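Ronddale winter evening classes fill up in record time

Jan 9, 2021

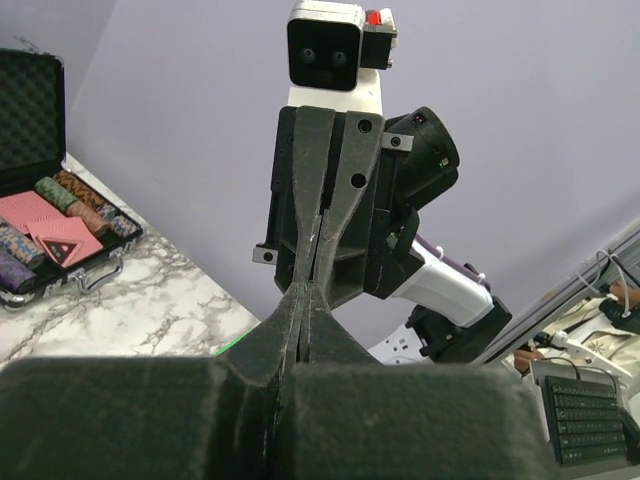
Black gripper fingers, scuffed and widening at the tips, meet a pair of foam-padded ones.

Ronddale has signed up for evening school in a big way! When registration for the winter term closed on Thursday night, 1,148 people had put their names down, the most the program has ever had in a single term, and the first classes start Monday.

The catalog is all online this time, apart from two outdoor walking groups, and it runs from beginner's bread to bookkeeping. Most classes cost $20 for the full eight weeks. That price hasn't changed from last winter, and the Ronddale Evening School says it will stay put through spring as well.

"I kept refreshing the page and laughing," said Sabine Wunderlich, who took over as program director in October. "We had bird songs fill up before lunch on the first day. Bird songs! I thought we might get a dozen people and we'd all learn the chickadee together."

Bird Songs by Ear now has three sections and a waiting list. It is taught by Ewan Imrie, a retired high school music teacher who has lived out on Bunden Road for most of his life and records the birds behind his house before breakfast. He plays each call at normal speed, then slows it way down so that the separate notes come out, and students hum it back. (Cameras off is fine for the humming, he says.) By the end of the eight weeks he hopes everyone will be able to step out the back door and name whatever is singing.

"People think they can't do it, and then they get the cardinal and there's no stopping them," Imrie said. "I had a student in the fall who called me from a parking lot and held up the phone so I could hear a wren. Made my whole week."

Languages are the other big success. Beginning Greek, which was nearly dropped last year, has the longest waiting list in the whole catalog. The class is cooked up, almost literally, with the Kokkinos bakery on Center Street, where the family behind the counter has agreed to take orders in Greek from any student brave enough to try. Get through the whole order and you get a free koulouri. Spanish, Portuguese and American Sign Language all have beginner and second-year sections, and there's a lunchtime French conversation group for people who would rather not talk after dinner.

Then there is Write a Letter, Mail a Letter, new this year and already the subject of a lot of happy chatter around town. Students write one real letter a week, on paper, to someone they haven't spoken to in a while. The class meets for 45 minutes, half of it spent writing quietly together on screen. Supply packets with paper, envelopes and stamps can be picked up from the library's side window starting Saturday afternoon.

The school raised money in the fall to help cover fees for anyone who has lost work, and 221 places this winter will be free as a result. Those went fast, but Wunderlich said a few may open up again next week as schedules settle. Nobody has to show pay stubs or fill out a long form. There is one box to check, and that's all.

Computers have been a worry for some, so the library is lending laptops for the length of the term, and the school will run two practice evenings for anyone who hasn't used video calls much. You log in, wave, find the mute button, try the chat, and log out again. Wunderlich ran one of these in December and said it turned into a party, with people carrying their screens around to show off their Christmas trees.

Families haven't been forgotten. Saturday mornings now have a story hour in the middle of the schedule, a drawing class for ages 7 to 10, and a cooking class where a grown-up and a child make the same soup. Ingredients are posted the Wednesday before, and all of them can be found at an ordinary grocery store.

The two walking groups will keep to small numbers, with masks and plenty of space. One heads out along the Rastier trail on Sunday mornings, three miles at an easy pace, with a stop at the old mill pond. The other stays in town and looks at house styles, porches and rooflines, and the leader promises at least one very good turret. Both go out in snow but not in ice, and walkers will get a message by 7 a.m. if a walk is off.

A few classes still have room. As of Friday there were open seats in Basic Bookkeeping, Knitting for Left-Handers, Reading the Night Sky, and Portuguese II. Chair Yoga has been moved to a bigger online room, so the 10 a.m. section can take more people, and the instructor says beginners are very welcome. Anyone on a waiting list will hear by Tuesday evening.

And if you have something to teach, the school would love to know about it! Ideas for spring are being taken now, and you don't need a teaching certificate. Imrie's bird class began as a single talk at the library. Proposals can be one paragraph long and should say what you'd teach, how many weeks you'd want, and what students would need at home. Wunderlich reads every one of them herself. So far the spring pile includes pie crust, fence repair, family history, and a class on how to whistle loudly with two fingers.

Late registration is open through Wednesday on the school's website, or by phone on weekday mornings.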